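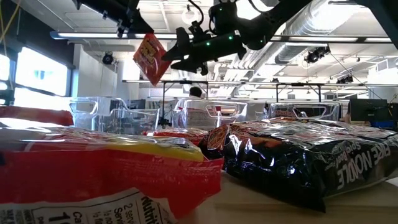
Setting up a snack shelf for a break room takes one afternoon if you do the planning first. Most shelves that fail do so in the first month, when the popular items run out and the rest sit there until they go stale. The steps on this page are the ones we use at the Catterall office, where 50 people share one kitchen. Start by sorting what you already have. Tip it all out on a table and group it by package size before you group it by type, as size decides what goes where. A small pillow-shaped bag, like the red one with yellow lettering, can stand in a narrow bin, while a large bag will flop over anything you put beside it and needs a shelf of its own.

What you need

A shelf unit or a stretch of counter
Clear bins, at least three
Masking tape and a marker
A notebook or a shared spreadsheet
A cash box or an honor jar, if people pay for what they take

Step 1. Check the dates

Go through every package and write the month on a piece of tape if the printed date is hard to read. Anything past its date goes out. Anything due within the next month goes to the front. Chips lose their crunch before the date if the kitchen is warm, so keep them away from the dishwasher and the window. We lost most of a case in August by stacking it over the fridge.

Step 2. Decide who pays

There are three common ways to do it. The company pays for everything, everyone pays a flat amount each month, or each person pays per item. Per item is the fairest and the most work. Flat payment is easier, but people who never snack will ask to be left out, and you should let them. Elsie Haworth set ours up as a flat payment with a sign-up sheet on the kitchen door. If you sign up halfway through a month, you start paying the next one.

Write the rule down and tape it inside the cupboard. It does not need to be long. Ours is four lines.

Step 3. Work out how much to buy

Count what is on the shelf when you fill it and again one week later. Do this for three weeks before you place a large order. The first week is always high, as people try things they would not normally pick.

In our first year we went through 1,743 items. Noodles and plain salted chips made up more than half of that. Granola bars, which several people had asked for by name, were the slowest thing on the shelf. A request tells you what someone would like to see. The count tells you what to order.

Buy in cases of 12 or 20 where you can, and do not buy more than two cases of anything new.

Step 4. Set up the bins

Use clear bins so that people can see what is left without digging. Give each bin one kind of item and stand the packages upright, with the front facing out. Put the bins in a single row. A second row behind the first will be forgotten.

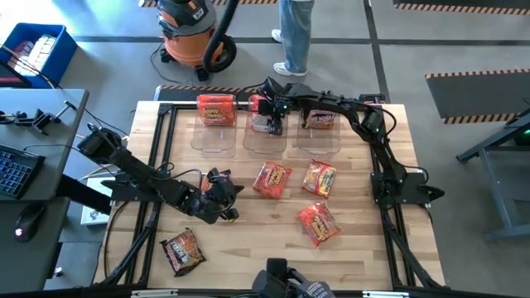 Noodle packages standing upright in clear bins.

Label the shelf and leave the bins themselves blank. Bins get swapped around when they are washed, and a label on the shelf stays correct — a label on the bin often does not. Masking tape is fine for the first few months. Change to printed labels once the order has settled.

Leave some space at the top of each bin. If you pack it tight, the first person to pull one out will bring two more with it.

Step 5. Refill on a schedule

Pick a fixed time and stick to it. Ours is 4 p.m., when the kitchen is quiet. New packages go in at the back and older ones move forward. Wipe out each bin when it is empty, and check for torn corners on noodle packages, which leak crumbs and seasoning.

Nisha Negi and Kirsty Dobson take turns, a month each. Whoever is on duty also boils the kettle dry of scale and restocks forks. If noodles are on the shelf, you will need more forks than you think.

Step 6. Keep allergy information nearby

Do not throw away the outer case until you have copied or cut out the ingredients panel. Individual packages sometimes carry a shorter version. Keep the panels in a folder next to the shelf, in the same order as the bins. When you change an item, change the page in the folder on the same day.

Common problems

One item always runs out first. Give it two bins next to each other before you raise the order.

The cash does not match. Small gaps are normal. If it keeps happening, move to flat payment.

Ants. Put anything opened into a lidded tub and move the shelf away from the wall for a week.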